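Fruta de cocina: un cuenco por pieza

Llevo desde marzo cambiando la forma de guardar la fruta en casa. El frutero único tenía un problema conocido: las piezas de abajo soportan el peso de las demás y se marcan por los puntos de contacto. En las peras, el golpe aparece tarde y por dentro, cuando la piel todavía parece sana.

El sistema actual usa cuencos individuales de poco fondo. El diámetro interior debe superar al de la fruta en un par de dedos, lo justo para sacarla sin apretarla. Los de paredes altas y rectas los reservo para nueces, o para las peladuras mientras cocino. Probé a meter peras en uno de ellos y había que volcarlo para recuperarlas.

Kalevi Kokkonen me preguntó por el peso. La pera más grande de la última compra dio 562 gramos en la báscula, fuera de lo normal para la variedad. Las demás maduraron en 5 días a temperatura ambiente; esa necesitó 9. La prueba de madurez es la de siempre: presión ligera con el pulgar junto al pedúnculo. Si cede, se come ese día o pasa a la nevera, donde aguanta otros 3.

Queda pendiente la mesa. La superficie clara y mate facilita ver restos de zumo, pero obliga a pasar el paño a menudo. Uso agua templada y jabón neutro, sin estropajo.

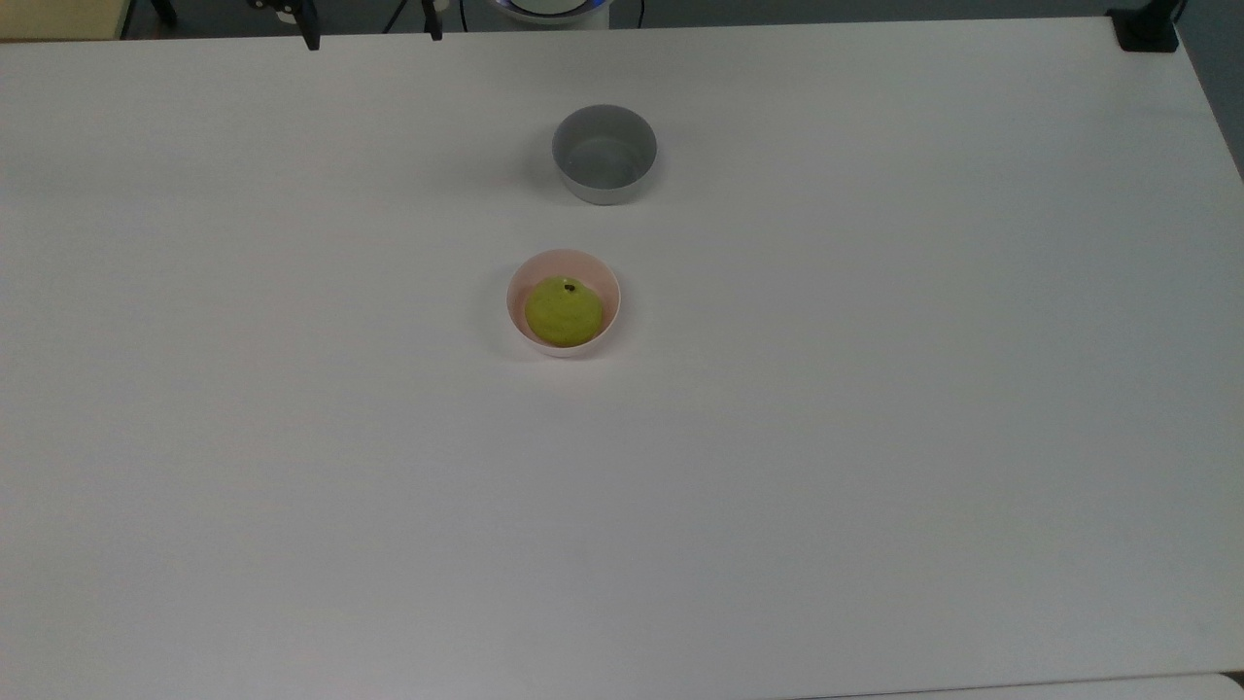 El cuenco bajo, con fruta, y el gris de paredes altas.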